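莫尔纳厨房自动化改造两年：坐到屏幕前的厨师们

2024年10月30日

库斯特港（Kustport）的旧渔市往北走一条街，是配餐公司莫尔纳（Morna）的总部。公司给学校、诊所和几家写字楼的员工餐厅供餐，也承接厨房运营。两年前，它开始在自己的厨房里引入双臂机器人，做备餐、搅打和器具归位这一类活。记者在莫尔纳待了两个工作日，和五名员工谈了谈这件事给他们带来了什么变化。

菲利波斯·弗雷佐斯（Filippos Vrettos）在莫尔纳做了18年，从洗菜工做到早班厨师长。现在他每天有半天不进厨房，在二楼一间朝北的办公室里看仿真画面。公司把它叫作“流程室”，员工习惯叫“楼上”。

“刚开始我很不习惯。”弗雷佐斯说，“我的手没事干。以前早上五点半到，先磨刀，然后切洋葱，切完洋葱人就醒了。现在我坐下来，开机，看一台机器怎么去够一个搅拌机。”

所有动作在进真厨房之前，都要先在仿真厨房里跑过。仿真厨房由软件渲染，有中岛、水槽和橱柜，台面上的物品可以随时更换位置。弗雷佐斯的工作是看机器人的动作，再告诉工程师哪里不对。他不写代码，也看不懂代码，手边是一本横格本，用铅笔记。

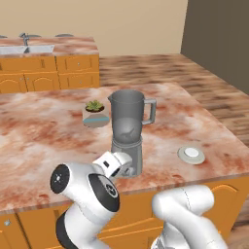 仿真厨房中，机械臂的夹爪伸向搅拌机底座一侧。

“工程师关心夹没夹住，我关心的是它从哪边过去。”弗雷佐斯说，“厨房里从哪边伸手是有规矩的。你旁边可能站着人，手里可能端着热汤。机器人从里侧绕过去，多花一点时间，可是旁边的人心里踏实。”

他举了一个例子。今年4月，工程师给出一套取搅拌杯的动作，仿真里一次都没有失败。弗雷佐斯看完不同意上线，理由是杯子提得太低，在真厨房里会从敞口的碗上方擦过去，杯底如果有水，就滴进菜里了。双方争了一个下午，最后把提起的高度加了上去。

负责这套仿真系统的是波利克塞尼·卡拉曼利迪斯（Polyxeni Karamanlidis）。她原来在一家做仓储软件的公司，来莫尔纳之前没有在餐饮业工作过。

“我那时候觉得厨房就是一个比较乱的仓库。”她说，“后来在早班跟了几个星期，才知道东西放在哪里和人怎么走是连在一起的。挪一个碗，三个人的路线都要变。”

她说，仿真的好处是可以反复来，坏处也在这里。同样一个动作看上几十遍，人会觉得它本来就应该是这样。所以她坚持让厨师来看，而且不让同一个厨师连着看同一套动作超过半天。

“仿真里的菜不会塌，酱汁不会粘在杯壁上。”卡拉曼利迪斯说，“这些东西我们能补一部分，补不全。补不全的地方靠他们讲。”

记者问，厨师提的意见有多少真正改进了系统里。她说公司没有专门统计过，凭她的印象，大部分改了，少数做不到，还有一些两边到现在也没谈拢。没谈拢的包括要不要让机器人碰刀。弗雷佐斯反对，目前的做法是不碰。

楼下的厨房里，感受不太一样。

贾鲁万·玛哈旺（Jaruwan Mahawong）是冷菜组组长，组里都是女工，年纪最大的离退休只剩几年。机器人进来之后，打酱汁、搬搅拌杯、把空碗摆回台面这些活逐渐交了出去，组里的人主要做调味、装盘和检查。

“手腕好了。”玛哈旺说，“这个要承认。以前打芝麻酱，一上午提杯子、倒杯子，到晚上拧不开瓶盖。现在我们组没有人贴膏药了。”

她也有不满意的地方。机器人的节奏是固定的，人的节奏不是。过去忙起来，大家会自己调，你快一点，我慢一点，喊一声就行。现在组里要迁就机器的节奏，机器做完一步，下一步就在那里等着人。

“它不催你，可是它停在那里，你看见了，心里就急。”她说，“去年冬天我们跟楼上反映，后来加了一个按钮，按下去它就退回去，等我们叫它再出来。按钮很有用。我觉得应该第一天就有。”

还有聊天的问题。打酱汁的时候手在动，脑子是空的，组里的人一边打一边说话，谁家孩子考试，哪里的鱼便宜。剩下来的活都要动脑子，看颜色，尝咸淡，对过敏标签，话就少了。玛哈旺说这件事她在会上提过一次，主管记下来了，没有下文，她也想不出应该怎么改。

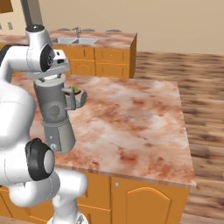
人手的变化是每个受访者都会谈到的话题。莫尔纳启动改造时，厨房员工有74人，现在是71人。人事主管马尔科斯·弗拉霍普洛斯（Markos Vlachopoulos）说，减少的几个人都是正常退休，没有因为自动化解雇过人，公司和员工代表签的协议里也写了这一条。协议明年到期，续签的谈判还没有开始。

“数字看上去没怎么动，里面动得很厉害。”弗拉霍普洛斯说。他指的是岗位。原来的备餐工岗位取消了，人分到了三个方向：装盘和质检，设备看护，还有楼上的流程室。设备看护要培训，考核通过之后工资上调一级。流程室由厨师轮流去，不算升职，有一笔补贴。

培训并不顺利。第一批报名的大多是年轻人，年纪大的员工担心考不过丢面子，干脆不报。人事部后来把笔试改成了现场操作，由考官提问，员工边做边答，报名的人才多起来。弗拉霍普洛斯说，笔试的卷子是他自己出的，现在回头看，考的是阅读能力。

“有一位同事，机器停了，她听声音就知道是哪个关节的问题，卷子上她只写了一行字。”他说，“这是我们的错，不是她的错。”

他承认新招人变难了。以前招备餐工，能吃苦、手脚干净就可以，很多刚到库斯特港的人都从这里起步，一边削土豆一边学说本地话。这个入口现在窄了很多。公司今年没有招过一名没有经验的新人。

“我自己的母亲就是削土豆进来的。”他说，“所以这件事我会想。我还没有答案给你。”

马塞利诺·罗夫莱斯（Marcelino Robles）属于改造之后受益比较明显的一批人。他原来是夜班备餐工，现在是设备看护，上白班。他的工作是每天开机前检查两只手臂和夹爪，清洁、换指垫，出现停机时判断是自己处理还是叫供应商。莫尔纳的手臂由斯科洛（Skollow）公司维护，供应商的技术员从邻市开车过来，要一个多小时。

“能自己弄的我都自己弄。”罗夫莱斯说，“等他们来，午餐就过了。”

他随身带一块软布和一把小刷子。夹爪最怕的是糖浆，干了以后发硬，夹东西会打滑。手册上要求每班清洁一次，他改成只要碰过甜的就清。这条后来写进了公司自己的规程，没有署他的名字，他说无所谓。

白班对他来说是最大的变化。他有两个孩子，夜班那几年，他和孩子说话主要靠冰箱门上的纸条。现在他可以去接小的那个放学。

“有人问我怕不怕以后机器把我这份也做了。”他说，“怕是怕过。后来忙起来就不太想。指垫还得有人换。”

他对同事的情绪看得比较清楚。夜班里和他一起干活的一个朋友没有转岗，去了码头边上西蒙斯（Simões）开的小餐馆，那里没有机器，什么都用手。两个人有时候还一起喝咖啡。罗夫莱斯说，朋友的收入少一些，但是说在那里做菜像做菜。

“我不跟他争。”他说，“他说的也有道理。”

记者把这句话转述给弗雷佐斯。他当时正在楼上看一段新的动作，要求机器人提起搅拌杯之后绕开台面上的碗。他把画面停住，在本子上写了几个字，过了一会儿才回答。

“我下午还是要下去做菜的。”他说，“公司原来想让我全天在楼上，我没有答应。你几个月不碰锅，看这个东西就看不准了。你会开始觉得它怎么动都行。”

按照现在的安排，流程室的厨师每人每周至少要有一半时间在灶台前，这一条是弗雷佐斯提出来的，卡拉曼利迪斯支持。公司方面最初觉得排班太麻烦，试行之后保留了下来。

莫尔纳接下来准备把同样的做法搬到它承接的第二处厨房，一所诊所的食堂。那里的厨房比总部小，中岛和后面水槽之间的过道也窄。玛哈旺已经去看过场地，回来交了一张手画的图，标出了她认为机器人工作时人不应该站的位置，以及按钮应该装在哪里。图上有两个按钮，一边一个。

“上次只装了一个，在左边。”她说，“我们组有两个左撇子，也有站右边的。这次先说好。”

卡拉曼利迪斯把那张图扫描进了系统，原件贴在流程室门后。诊所食堂的仿真厨房还没有搭完，橱柜和台面的尺寸要等施工方复核。弗雷佐斯说，搭好之后他想先看一个最简单的动作，把一只空碗从台面这头放到那头，别的以后再说。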